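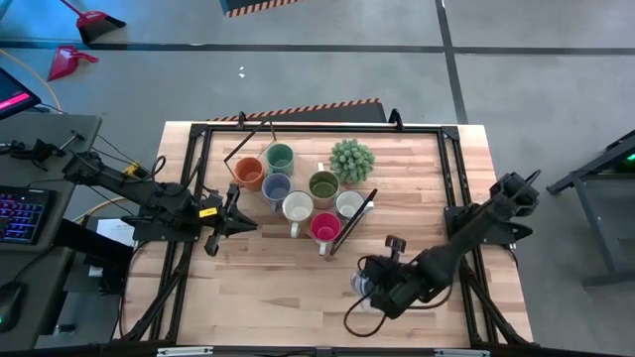 Kitchen odds and ends, September

Tea stains first, because three of you asked. Bicarb, damp cloth, rub. Leave the paste on while you do something else if it's a bad one. Rinse well or the next cuppa tastes of swimming baths. Denture tablets also work, one per mug, warm water, overnight. Don't use wire wool. I did once on my mum's good cups and the scratches just held the tea in worse than before.

Grey marks inside a mug are from the spoon, by the way, not cracks. Cream cleaner shifts them. Soft cloth.

Handles. If one's come off, bin it or put a plant in it. Glue and boiling water don't mix, I don't care what the tube says.

Limescale in the kettle

White vinegar and water, half and half, up to the element. Bring it nearly to the boil, switch off, leave 30 minutes. Pour away, then boil plain water twice and chuck it. Windows open! Citric acid smells less and a bag lasts ages, but vinegar is what's usually in the cupboard so vinegar it is.

Shower head the same. Freezer bag of vinegar, elastic band, go and have your dinner.

Wooden boards and worktops

Oil when it looks dry and pale. Food grade mineral oil, thin coat, with the grain, wipe off what hasn't gone in. People put far too much on and then moan its sticky. Not olive oil, it goes off and smells like an old chip pan.

Onion smell: half a lemon and coarse salt, scrub, rinse, dry standing up. Never leave a board flat on a wet side, it'll cup. Mine has. It rocks when I chop and drives me up the wall.

Black rings from a tin left standing: lemon juice might do it. If not, fine sandpaper and then oil again. Go gently, do a bigger patch than you think or you get a dip.

Oily rags go outside flat to dry, not scrunched in the bin. Linseed ones especially, they can heat up by themselves and catch fire. Mineral oil isn't like that but get in the habit anyway.

Fridge

Door shelf is the warmest bit. Milk's better further in if you can fit it. Fridge should be 5 degrees or under, get a cheap thermometer, mine lives in a glass of water on the middle shelf. The number dial inside tells you nothing much.

Herbs: stalks in a jar of water, loose bag over the top. Basil hates the cold so keep that one out on the side.

Ermira Kelmendi wrote in about limp celery. Cut the ends, stand it in cold water in the fridge, crisp by teatime. She does carrots too. I tried radishes and they came up lovely.

Burnt pans

Water in, spoonful of bicarb, simmer ten minutes, let it cool, scrape with something wooden. Repeat if you have to. Not on aluminium, bicarb turns it dark.

Houseplants on the sill

Succulents want hardly any water. Soak, drain, then forget it till the compost's bone dry. Saucer full of water underneath = mush. Turn the pot when you remember.

Quick ones

Drawer sticking: rub a candle stub along the runners.
Jar lid stuck: rubber glove. Or tap the edge on the floor.
Smelly dishcloth: 70p for a new one at Flultbridge market, or boil it.
Cling film lives in the fridge, comes off the roll easier.
Brown sugar gone hard: slice of bread in the tin overnight

Still to do: oven doors, and getting wax out of a tablecloth. Next month if I get round to it.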